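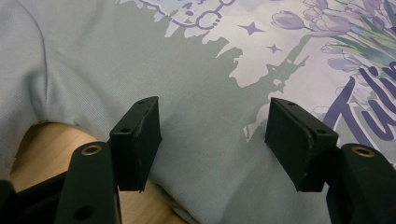
Die Lage des Aufdrucks wurde in der Literatur zur häuslichen Wäschepflege bislang überwiegend unter dem Gesichtspunkt der Haltbarkeit behandelt. Für das Zusammenlegen selbst liegen kaum Befunde vor, obwohl ein großflächiges Motiv die Wahl der Faltlinien erkennbar beeinflusst. In der Erhebung des Projekts Inorgate wurde dieser Zusammenhang an 20 Oberteilen untersucht, die in 45 Haushalten der Gemeinde Corkley nach dem jeweils üblichen Verfahren gelegt wurden. Als bedruckt im Sinne der Auswertung galt ein Oberteil, wenn das Motiv von mindestens einer der beiden seitlichen Faltlinien geschnitten wird. Ein typischer Vertreter dieser Gruppe ist das helle Shirt mit Tulpenstrauß und violetter Schreibschrift: Die weiße, pinselstrichartige Fläche läuft an den Rändern unregelmäßig aus, sodass eine eindeutige Motivgrenze, an der sich die Faltung ausrichten ließe, fehlt. Hinzu kommt die feine Rippung des Stoffes. Bei glatten Geweben wird eine schräg geratene Kante meist erst am fertigen Stapel bemerkt — bei gerippter Ware dient der Verlauf der Rippen vielen Befragten als Hilfslinie.

Für die Beschreibung der Abläufe wurde das Schema nach Dakton übernommen und um eine Stufe erweitert. Es unterscheidet das Auslegen, das Glätten, das Einschlagen der Ärmel, das Einschlagen der Seiten und das abschließende Falten in der Länge. Die ergänzte Stufe betrifft das Ausrichten der Ärmel vor dem ersten Einschlag. Sie war im ursprünglichen Schema dem Glätten zugerechnet worden, nimmt bei kurzärmeligen Oberteilen jedoch einen eigenen Zeitraum ein und wird häufig wiederholt, wenn die Schulternaht verdreht liegt.

Die Befragten legten die Oberteile entweder mit der Vorderseite nach oben oder mit der Vorderseite nach unten aus. Im ersten Fall bleibt das Motiv während des Einschlagens sichtbar, die Ärmel kommen allerdings auf dem Druck zu liegen. Im zweiten Fall erscheint das Motiv auf der Außenseite des fertigen Pakets, was bei der Lagerung in Schubladen als Vorteil genannt wurde. Eine durchgängige Präferenz ließ sich nicht feststellen. Innerhalb desselben Haushalts wechselte die Auslage mitunter je nach Kleidungsstück, und zwar auch dort, wo zuvor eine feste Gewohnheit angegeben worden war.

Die Auslage mit der Vorderseite nach oben ist in Abb. 5 wiedergegeben. Der Kragen weist zur hinteren Tischkante, der Saum reicht über die vordere hinaus. Oberteile dieser Länge wurden der Kategorie »mit Überhang« zugeordnet und getrennt ausgewertet.

Abb. 5: Ausgelegtes Shirt mit der Aufschrift »Tulip flower«; links auf dem Tisch ein blassgrüner Korb mit durchbrochenen Wänden.

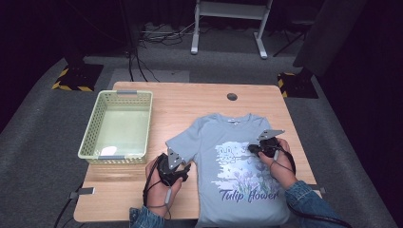 Nambiar wendet gegen diese Kategorie ein, der Überhang sei eine Eigenschaft der Unterlage und keine des Kleidungsstücks; wer das Shirt um eine Vierteldrehung versetzt auslege, erhalte auf demselben Tisch ein anderes Ergebnis. Zudem werde der Korb in vielen Untersuchungen so behandelt, als nehme er keine Arbeitsfläche in Anspruch. Der Einwand ist berechtigt. In die Auswertung wurde daher neben der Tischgröße auch die verbleibende freie Fläche aufgenommen, also die Fläche ohne Korb und ohne bereits gelegte Wäsche. Die Zuordnung zur Kategorie »mit Überhang« blieb für 2 der 20 Oberteile strittig; sie sind in den folgenden Tabellen gesondert ausgewiesen.

Nicht erfasst wurde, ob die Wäsche vor dem Auslegen bereits nach Personen sortiert war.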